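Lists > Hultotano > Firearms Law > Storage consultation

From: Seren Yorath
Date: 11 December 2023
Subject: Re: Inspection notice period in the Gremesness draft

I've now read the summary of submissions as well as the revised draft. The summary records 1,099 submissions, of which 405 address the inspection clause. It doesn't separate licence holders from other respondents, so I wouldn't rely on it for a view either way. 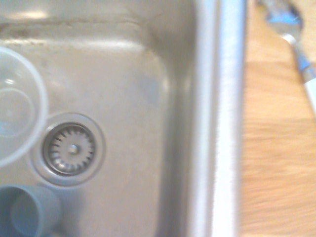
Donnie Tosh wrote:

> The June draft let an authorised officer inspect a licence holder's
> safe with 24 hours' notice. The revised one says "reasonable notice"
> and leaves it undefined. Does that weaken our position? Leonilde
> reads it as same-day entry.

Replies by clause.

1. Notice. Leonilde's reading is open on the wording. "Reasonable" would be judged on the circumstances, and a phone call that morning might pass. I'd ask for the 24 hours to be restored as a minimum, with a warrant required for anything shorter.

2. Scope. The clause covers "the place of storage". It doesn't say whether that is the safe, the room or the whole dwelling. The definition in the schedule was deleted between drafts – possibly by mistake, as clause 9 still refers to it.

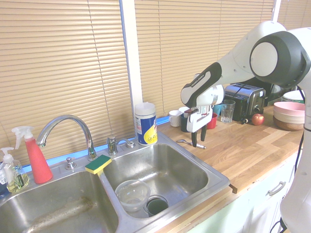
3. Refusal. A holder who declines entry is taken to have breached a licence condition. There is no defence for being away from home. Elis has drafted one based on the wording in the Howells paper, and I think it's adequate if "without lawful excuse" is moved to the front.

Please send amendments to Mererid as tracked changes to the Skurkusside version, not the PDF. The clause numbers differ from clause 6 onward.

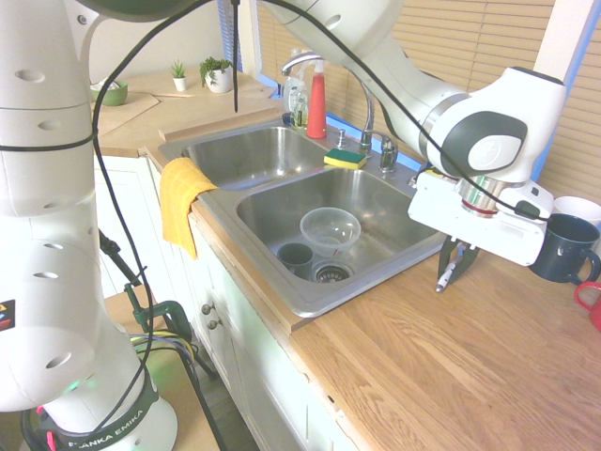 Marker held over the countertop

Seren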